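The Hill We Asked For: the Niven land book is out at last

Those of you who came to the autumn gathering in September will remember a box of loose proofs being handed round the tables with the tea. Well, the proofs have turned into a book, the book has arrived, and I have read it twice already. It's called The Hill We Asked For: Crofters, Claims and Common Grazing on Niven, by Stepan Stasiv, and it's published by Skinel, who also did the little blue pamphlet on peat rights that so many of you have worn to bits.

It is the first full account of how the grazing families of Niven tried to get their hill back, and it covers a lot more ground than the bit most of us grew up hearing. The usual version goes: factor shuts the gate, people protest, estate changes hands, community buys the land. All that is in there, but it doesn't start until chapter six! Before that you get the petitions, the rent strikes, the quarrel over the north march dyke (which went on for longer than some marriages) and a wonderful chapter on the women who kept the accounts of the township fund and were left out of every newspaper report.

Stepan recorded 49 interviews for it. Some were with people who have since died, and I won't pretend I got through those pages without stopping. He has kept the way people talk, too. When a speaker breaks off to tell the dog to get down, it's left in. When two sisters disagree about whether the sheriff officer came by the shore road or over the top, he prints both and leaves them to it. 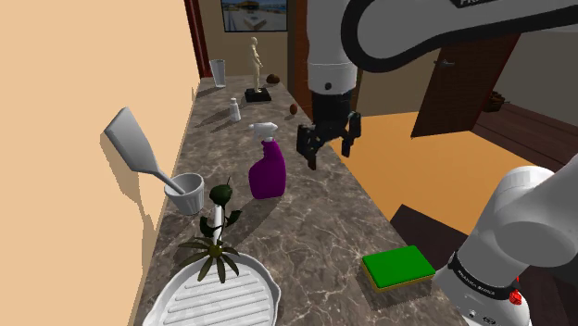 A purple spray bottle on the worktop, with a spatula leaning in its cup.

What I like best is how much room he gives to the dull-sounding things. Souming, for instance. For newer members, souming is the share of animals each croft may put on the common grazing, and if you think that can't fill a chapter you haven't met my neighbours. The estate's case always rested on the idea that the grazing was a favour, something allowed from one year to the next. The families said it was a right, and that the shares had been fixed and handed down before the estate had so much as a map of the place. Stepan found the shares written in the back of a school register, in pencil, in a list that matches the one people could still recite to him at their kitchen tables. I read that page out loud to an empty room.

Then there are the maps. Hatem El-Sayed drew all 16 of them, starting from the old estate plans and then walking the ground to see what the plans had left off. Anyone who has been out with Hatem will know how that goes. You set off for a gentle two hours and come home in the dark with your boots full. His map of the summer shielings is the one I'd frame if I were allowed to cut up the book. Every shieling has the name the families used for it, with the estate's name in smaller type underneath, and in a few cases the estate's name is so plainly a mishearing that you can almost hear the surveyor giving up and writing down whatever he'd got.

The place names were gathered with the help of the Prevanance project, which many of you have sent letters and photographs to over the years. If you lent them anything, do look in the list at the back, as lenders are thanked by family and township. I found my own grandmother there, spelt correctly, a thing the parish never managed.

The middle of the book is the part people will argue about, and I'm glad of it. Stepan is warm about the people who led the claim but he isn't soft on them. He sets out the split between those who wanted every acre in common ownership and those who wanted their own crofts settled first and the hill left for another day. My family was on the second side and I was brought up to think the first lot were dreamers. Having read their letters I'm not nearly so sure. They had worked out what it would cost to fence the hill, who would pay, and what would happen when a croft fell empty, and they'd done it by lamplight after a day's work. The letters are printed in full with the crossings-out shown, and the crossings-out are half the fun.

He is fair to the estate side as well. One of the last factors, an old man by the time Stepan got to him, agreed to be recorded on condition that he could have his say without being interrupted, and he got his say. It runs to nine pages. You may grind your teeth, as I did, but I came away knowing how the thing looked from the office window, and I hadn't known that before.

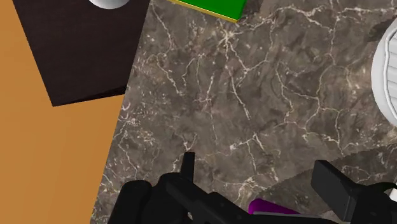

The last third brings us to the buyout and what came after, and it was a relief to see someone write properly about what came after. So many land books end with the piper and the signing. This one goes on into the years of leaking roofs, the trouble over the pier, the first houses built on the low ground, and the long talks about deer. Stepan sat through the open meetings for two winters and he catches exactly how they sound, right down to the person who always asks about the cattle grid. (You know who you are, and so, I'm afraid, will everyone who buys the book.)

There's a lovely short chapter on the school, too, and on what it did to the roll when young families could get a plot without leaving the island of their own grandparents. I had expected figures and got mostly children's essays. One girl wrote that owning the hill meant her father was now cross about it in a different way. I've been repeating that to everybody.

A few grumbles, to be fair. The index is thin, and people with the same name are not always told apart, so if you are looking for your great-uncle you may have to read your way through several of him. The Gaelic is given first and the English second in some chapters and the other way round in others. And I'd have liked more on the south end, where the claim failed. It gets a few pages and a promise of further work. Stepan tells me he has the recordings and means to go back to them, so anyone with south end papers in a drawer, please get them out!

As an object it's a handsome thing. 299 pages, sewn so that it opens flat, with a good clear type that I could read without hunting for my other glasses. Kobzar did the printing and took real care over the fold-out map, which goes back in on the first try if you follow the creases. Skinel have printed 1000 copies. They tell me a paperback depends on how the first printing does, so if you'd like the hardback with the fold-out, I wouldn't leave it too long.

We'll be talking about it at the next members' evening, January 20, 2022, in the usual room at the usual time. Stepan will read from the dyke chapter and Hatem is bringing the working drawings for the maps, including the ones that got rained on. There will be time for questions, and if past evenings are anything to go by there will be plenty that are really speeches. Bring your own copy if you have one and he'll sign it.

A few members have been asking the same thing, so I'll put it in with the rest.

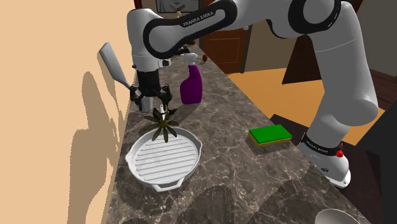 Does the book say who holds the grazing shares on the hill today?

It gives the shares by township up to the year of the buyout and then stops. Present-day shares are kept by the grazings clerk, who will let any shareholder see the entry for their own croft.

The reading group is taking the book as its next one and will start with the first three chapters. You don't have to have finished them to come along – half of us never do – and you don't need to know anything about crofting law. There's a glossary at the front, and a kinder one I couldn't wish for. We have two lending copies, both of them out at the moment, and a list for them on the back of the door. If you're at the head of that list, please pass the book on within the fortnight. If you have one of the two copies and have been reading it slowly because you don't want it to end, I do understand, but bring it back.

Corrections for any later printing can be handed to me on paper or given to Stepan on the night. He'd especially like to hear from anyone who can put a name to the shieling marked with a question mark on the map of the west side. My mother says it was never called anything but "the wet one", and I've sent that in.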